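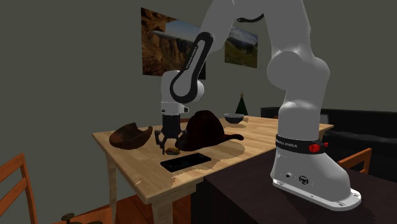
How do you teach a robot to pick up a hat?

I get asked this by kids more than by grown-ups, and I love it, because it sounds like such an easy question. You pick up a hat by, well, picking it up! You've been doing it since before you could talk. But a robot arm starts out knowing nothing at all. It doesn't know what a hat is. It doesn't know that a brim bends and a bowl doesn't. It doesn't even know that the table is hard, and that pushing your fingers into it is a bad plan.

So my job is to give it practice. Lots and lots of practice.

Practice in a pretend room

If I let a real arm practice on a real table, it would take forever, and I'd spend my whole day picking things up off the floor (I did this for most of January, and my knees are still complaining). So we let the robot practice inside a computer first. That's called a simulation. It's a bit like a video game, except that the player is a program and the whole game is "please grab the correct thing."

Our pretend room is named Cokby. It has a wooden table, chairs, a long black sofa and even landscape pictures on the wall. The arm is a copy of a kind of arm that lots of labs use, with FRANKA EMIKA written on it, and it ends in a gripper with two fingers. Two! Try picking up your breakfast bowl with just your thumb and one finger and you'll see why the robot needs so much practice.

Why is the table such a mess?

When we started, we put one thing on the table at a time. One bowl. Grab it. Well done, robot. Our program, which is called Kutum, got really good at that, and we were very proud of ourselves for a little while.

Then we put two things on the table and Kutum went to pieces. It would head for a spot halfway between them and close its fingers on air.

So now we mix everything up. A brown cowboy hat can share the table with a big dark maroon one, a round bowl and a little Christmas tree with a star on top. There might be something flat and black that looks like a phone, too. Some things are tall and some are flat, and some sit so close to each other that the gripper has to come straight down to fit between them. Every time the robot has a turn, the computer shuffles the objects and puts them somewhere new. That way Kutum can't just memorize where the hat was last time – it has to look.

Dark things are tricky, by the way. A black finger in front of a dark hat is hard to see, even for me. Try it at home with a black sock on a dark blanket and squint a little.

What we found out

This is my favorite part, the result! We made two groups of practice games.

In the first group, Kutum had 800 turns with only one object on the table. In the second group it had 800 turns with a messy table. Then we gave both versions the same test: 262 new messy tables that neither one had ever practiced on.

The version that had practiced on tidy tables picked up the right thing 60 times. The version that had practiced on messy tables picked up the right thing 133 times. That's more than double!

It's also still only a bit better than half, so please don't ask Kutum to pack your suitcase. It's bad at flat things. It often bumps a hat on the way down to something smaller, and then the hat slides, and then everything is in a different place from where it thought.

Try being the robot

You need a friend, a table and five or six things that won't break. Put them close together. Now close one eye and use only your thumb and pointer finger, held out straight. Your friend names something and you try to lift it without touching anything else. Do ten turns with the things spread out and ten with them squashed together, and write down how many you get each time. Then swap!

Next we're going to make a pretend kitchen called Plutonness, with spoons in it. I am a little worried about the spoons.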